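Selling in Pieces

I got an email last month asking why I sell positions in pieces. The short answer is that I used to sell everything at once, and I kept picking the wrong moment.

The trade that changed my mind was Vullow, a small company that makes valves for dairy equipment. I had 390 shares and a price where I planned to get out. The stock reached it on a quiet morning in January and I sold the whole lot in one order. It kept climbing for weeks. I had followed my plan and still felt bad enough about it that I bought back in near the top, which was never in the plan. The second trade wiped out a good part of what I made on the first.

So now I split the exit into 3 parts. The first part goes at my original target. The second goes at a higher price that I write down before I enter. The third stays on until the stock closes below its low of the past 13 sessions. I check that once a day after the close and leave it alone the rest of the time.

With Brusarow this worked the way I hoped. I sold the first part on schedule and the second a couple of weeks later, and the last part stopped out well above both. With Bornovik it did not. The stock touched my target, turned around and fell hard on earnings. Two thirds of the position came off at much worse prices than I would have gotten by selling it all at the start. Over the 462 trades in my log, the ones I scaled out of made a little less on average than the ones I closed in a single order. I still prefer it. The swings are smaller and I no longer chase what I just sold.

A reader also asked about commissions. Mine are low enough that two extra orders don't matter, but if you trade very small size you should run the numbers first — the fees can eat the difference.

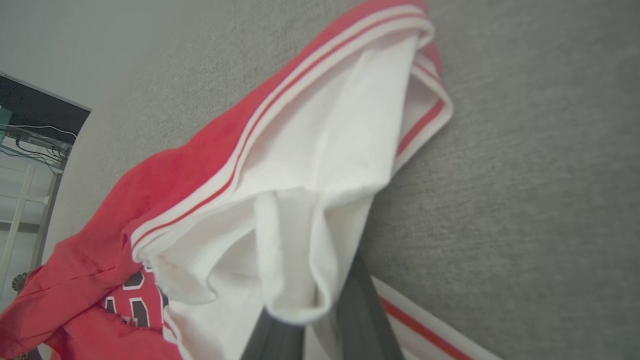
Sárközi is the one I'm holding now, and I'm down to the final third. They make sportswear, and I've read far too much about knit fabric this quarter. Basketball is the part of the business I watch most closely, the printed red jersey with white and red striped trim sort of thing, and orders there were better than I expected. That doesn't change the exit. If it closes under the 13-session low, I'm out the next morning.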